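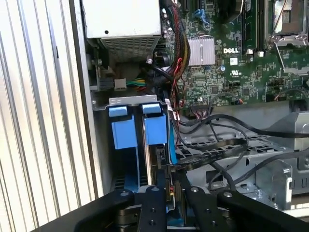 4　拆机工位：开工前的准备

4.1　适用范围
本章适用于布罗斯蒙特（Brosmont）工位上的台式机拆装作业。机械臂目前能承担硬盘托架的抓取和内存条的取放，线缆插头仍由人工处理。

4.2　步骤
1. 断开主机电源，拔下所有外接线，按住开机键10秒放电。
2. 拆下侧板，将机箱侧放在铝合金台面上，开口朝上。
3. 把散线拨离硬盘托架。红色供电线容易勾住夹爪手指，必要时用扎带固定。
4. 在夹具板上放好内存条和CPU。CPU放在板中间，金属顶盖不要沾指纹。
5. 确认CPU插座的压杆已经抬起，再启动程序23。
6. 首次运行用低速档，手放在急停按钮旁。

注意：夹爪进入机箱后，不得伸手整理线缆。需要调整时先暂停，待机械臂退回原位。

说明：蓝色托架的卡扣须由人工预先松开。夹爪可以夹住托架，但判断不了卡扣是否到位，硬拉会损坏导轨。

4.3　能否无人值守
暂时不能。机型统一、线缆理顺时，一名操作员在旁看守即可。更换机型后须重新示教，并再做一次低速试运行。

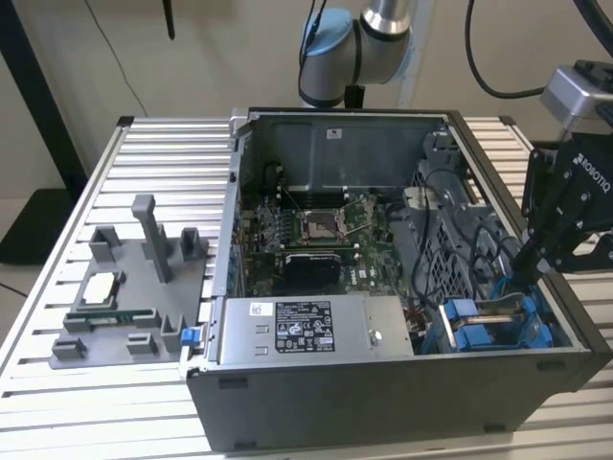 菲德尔·基罗加：我们车间试过让它自己拔排线，最后还是改回人工。拿托架、放内存可以交给机器，软线先别指望。另外，4.2第3步最好每换一台都做一遍，星期六那班漏过一次，报了错误103。

4.4　错误103
表示夹爪受阻。按暂停，退臂，检查托架四周有无线缆，然后从第3步重新开始。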